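Saturday walk-through of the laundry and folding room, Thibodeau building, ground floor. I do this every February and again whenever somebody moves a shelf. It's my checklist, so it has my comments all over it, and if you only want the boxes you can skip the chatter (I won't be offended!).

Key: **OK** = fine, **FIX** = needs doing, **WATCH** = fine today, look again next time.

## Getting in and out

- [x] **Door opens all the way** – OK. The rolling hamper that used to live behind it has gone down the hall, and what a difference, I didn't have to turn sideways once.
- [x] **Exit sign lit** – OK.
- [ ] **Floor clear from the door to the dryers** – FIX. Two detergent jugs on the floor right where you'd put your foot. I moved them up to the shelf. They'll be back on the floor by the time I've finished typing this, so please, whoever you are, the shelf!
- [x] **Mat lies flat** – OK. One corner wants to curl but it stays down if you step on it.

## Washers and dryers

- [x] **Hoses** – OK. I ran my hand along every one of them and looked behind with the flashlight. No bulges, no drips, one dead cricket.
- [ ] **Lint screens** – FIX. I pulled them all and dryer 7 was a felt blanket. I cleaned it out on the spot, but the note on the lid saying "clean after every load" has faded to nothing and I'd like a new one, bigger and maybe in red.
- [x] **Vent duct** – OK. Good strong air at the outside flap with the dryer going.
- [ ] **Shutoff valves labeled** – WATCH. The tags are there, but the tape on the cold one is letting go. I pressed it back down and gave it a stern look.
- [x] **Cords and plugs** – OK. No scorching, no cracked plugs, no extension cords (thank you, thank you).

## Folding table

My favorite part of the room, and I always slow down once I get to it.

- [x] **Tabletop sound, no chips or lifting edges** – OK. I ran a cotton sock all the way around and it didn't snag anywhere. The white top has gray scuff marks here and there and I don't care about those one bit. They're marks, you can't feel them.
- [x] **Metal strip at the left side** – OK. It's snug against the wall and there's no burr on it. I check it every time ever since I lost the cuff of a nice blouse to a strip like it at the old Dokex laundry.
- [x] **Surface clean enough for clean clothes** – OK. I wiped a patch with a white cloth and got a little dust, no grease.
- [x] **Finished pieces kept apart from unfinished** – OK, and nicely done too. The beige cloth was folded up square off in the far left corner, and the basket of things still to do was over on the right, so you'd never mix the two up. The orange shirt had the middle to itself, folded the long way into a strip. The collar end was bunchy, but I inspect tables and I'm not going to start marking people down on collars.

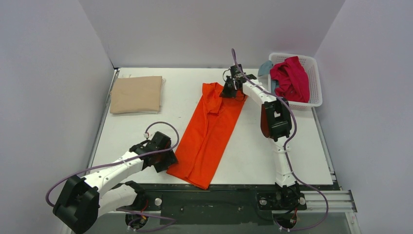
- [x] **Basket in good shape** – OK. White plastic with the lattice sides, which I like for letting air through. No cracked ribs when I turned it around in my hands.
- [ ] **Basket not overfilled** – WATCH. The magenta thing was heaped up and coming a bit over the rim. It's one soft piece of clothing and nobody's going to get hurt by it, but sleeves that hang out end up on the floor, and then you're washing them again. Push it down or use a second basket, we have plenty.
- [x] **Light over the table** – OK. Nice and even, and the pale walls help a lot. I could read a care label without my glasses, which is saying something.

## Shelves and supplies

- [x] **Shelf brackets tight** – OK. I leaned on them. They held me, so they'll hold the softener.
- [ ] **Heavy things down low** – FIX. The 11-pound tub of powder is on the top shelf again. I'm five foot not-very-much and I had to get it down over my own head, and I said a word. Bottom shelf, please.
- [x] **Bleach kept away from everything else** – OK. It's in its own bin with the lid on.
- [ ] **Labels readable** – FIX. There's a spray bottle with no label whatsoever. I sniffed from a distance, learned nothing, and took it away. If it was yours, come and see me.
- [x] **Gloves** – OK. New box from Hevotness, medium only. Could we get some small ones next time?

## Fire and first aid

- [x] **Extinguisher** – OK. Needle in the green, pin in, tag current.
- [x] **Smoke alarm** – OK. I pressed the button, it screamed, I screamed.
- [ ] **First aid kit** – FIX. Out of the big bandages, and the burn gel has passed its date. I've put both on the Trinditz order.
- [x] **Phone list by the door** – OK. I crossed out the old front desk number and wrote the new one in.

## To do before I come back

1. Dryer 7 note, large print.
2. Powder tub to the bottom shelf.
3. Bandages and burn gel into the kit when the order lands.
4. Fresh tape for the cold water tag.
5. Jugs. Shelf. You know who you are.

I'll stop by again once the order is in, probably in the morning before it gets busy. Leave me a note on the clipboard if you spot anything before then.

Chrysanthi Sarantis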